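About Skeltier

Skeltier is a school of nature and wildlife photography located in Sedthorpe. The school offers instruction to beginning and experienced photographers, maintains a lending library of field equipment, and keeps a permanent archive of prints made by its students and staff. Classes meet at the main building on Ronley Road and at field sites throughout the county.
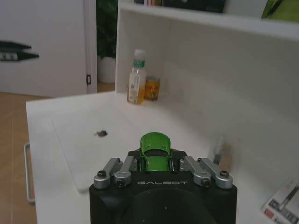 Page last changed: May 2007

The school was established by Marijke Cuypers, who continues to serve as director and teaches the advanced course in bird photography. Ms. Cuypers worked for many years as a staff photographer with the publishing house Van Rooij before moving to Sedthorpe. Her early students met in a rented room above the post office.

Instruction is given in small groups. The foundation course covers exposure, lens choice, the use of blinds, and conduct around nesting and denning animals. Students who complete it may enroll in the field course, which includes 2 overnight trips to the Ronley marshes — one in spring and one in December, when the wintering geese are present. Both film and digital cameras are accepted in all courses.

The print archive holds 3,038 photographs, of which 1,354 show birds. Each print is filed by species, location, and season. Researchers, teachers, and members of the public may consult the archive by appointment. Requests to reproduce a photograph should be made in writing, and the photographer's consent is required in every case.

Skeltier expects its students and staff to place the welfare of the animal above the photograph. Baiting, the use of recorded calls during the breeding season, and the disturbance of nests are not permitted on any school outing.
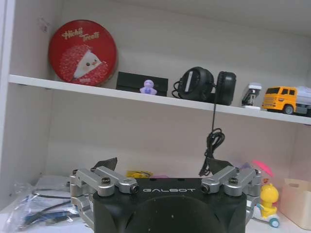
Enrollment and Membership

Current enrollment stands at 106 students. Applications are accepted throughout the year, and a portfolio is required only for the advanced courses. Former students may borrow from the equipment library on payment of the annual membership fee.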